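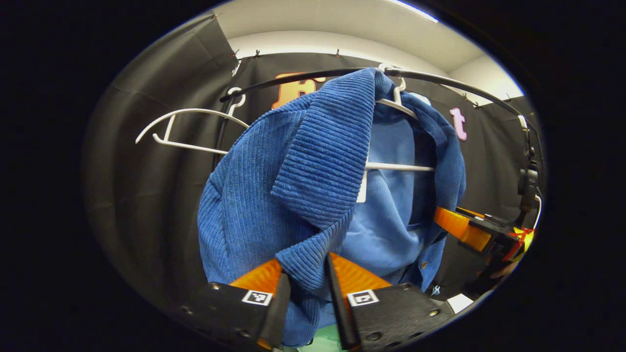
Corduroy jacket and light blue shirt sharing one white plastic hanger.

How to Hang a Shirt and Jacket Together on One Hanger

Posted Tuesday, October 2, 2018

If you are short on rail space, the quickest fix is to hang clothes as outfits. One shirt and one jacket go on a single hanger, and the pair stays together until you wear it. A rail that was packed end to end will take the same clothes on far fewer hangers, and getting dressed takes less hunting.

This guide uses a dark blue corduroy jacket over a light blue shirt. The same steps work for a denim jacket, a blazer or a thick overshirt.

What you need

A hanger with a straight lower bar. Plain plastic is fine for most pairs. For a wool coat or anything heavy, use a broad-shouldered wooden hanger. I use the Flekix basic, which comes in a pack of 40.
A clothes brush with soft bristles.
A fixed rail. Mine is a Goseren, 44 inches long, screwed to the wall at both ends.

Step 1. Check that both pieces are dry

Corduroy holds moisture between the ribs for longer than you would expect. If the jacket has been washed, leave it on its own hanger overnight with space on either side. A damp jacket over a cotton shirt can leave dye on the collar, and dark blue is one of the worst colors for it.

Step 2. Brush the jacket

Empty the pockets first. Brush down the length of the ribs, from the shoulder to the hem, with light strokes. Do the sleeves separately. Brushing across the ribs pushes lint down into them.

Step 3. Put the shirt on the hanger

Feed the hanger in from the bottom of the shirt so you don't stretch the neck. Line up the shoulder seams with the ends of the arms. Fasten the top button and one in the middle. Leave the cuffs undone – they lie flatter inside a jacket sleeve.

Step 4. Add the jacket

Hold the hanger by the hook and slide one side of the jacket over the shirt, then the other. Don't force the shirt sleeves into the jacket sleeves unless the jacket is roomy. With a snug jacket, let them hang straight down inside the body.

Fold the jacket collar over and run your thumb along the crease. Leave the front open so air can get to the shirt.

Step 5. Hang it and let it settle

Face all the hooks the same way. Keep a finger's width between outfits, more for corduroy, as the pile gets crushed when it is pressed against something for weeks. If the jacket slides to one side, the hanger is too narrow for it.

Keep one or two empty hangers on the rail beside the outfits. When you split a pair to wash the shirt, the jacket has somewhere to go.

Common problems

Shoulder bumps: The ends of the hanger are sticking into the sleeve. Use a smaller hanger, and steam the bump out from the inside.

Shiny patches on corduroy: Usually from ironing on the right side. Turn the jacket inside out and press over a towel.

Rail sagging in the middle: Take off the heaviest coats, then check the brackets. The Nulleck center support fits most round rails and goes in with two screws.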